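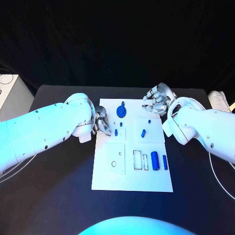
Can a robot do fiddly shop chores yet, like putting pegs in holes and gears on posts?

Some of them can, slowly, if the parts are always laid out in the same place and a person is close by to fix what goes wrong. For a whole chore from start to finish, in a normal messy room, I wouldn't buy one yet.

Search the help pages Go

Last updated April 10, 2026

Posted by Mirela Queiroz

My brother-in-law and I run a small repair shop (blenders, sewing machines, the odd lamp) and I'm so tired of the small stuff. Sorting pins, seating little gears, putting caps back on. He keeps sending me clips of robots with fingers and says we should save up for one instead of hiring part-time help. I'd love to believe him! At home I'd settle for something that empties the dishwasher. Are we close, or should I just put the ad up?

Ronaldo Meireles

Put the ad up. I worked at Fagundes for five years, on the line that does pump housings, and we had two arms there that were great at one thing each. Change the tray and you lost your morning. My nephew would have learned the new tray over a coffee. 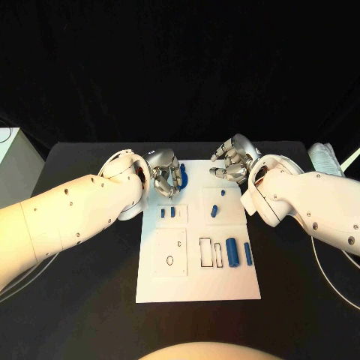
Two metal hands over a board with blue pegs and cylinders on it.

Pegs are harder than they look, by the way. You and I feel it when a pin catches on the rim and we wiggle it without thinking. A machine has to get that from somewhere, a camera or some kind of touch sensing, and then it has to know what to do about it. Look at how each clip starts, too. Parts all set out nicely? Then ask your brother-in-law who set them out, and who does it again for the next round.

Dishwasher, same story, plus wet glasses. I'd wait.

Violeta Sepúlveda

I'm a bit more hopeful than Ronaldo. We do small batches at Plovell, almost 500 pieces on a good day, and a plain old pick-and-place arm handles the boring half fine (no fingers, just a suction cup). If your pins come in the same size every time, look at something like that first. For repairs, where every blender shows up broken in its own way, I'd hire the person.

Natanael Bragança

my robot vacuum still gets stuck under the couch so no lol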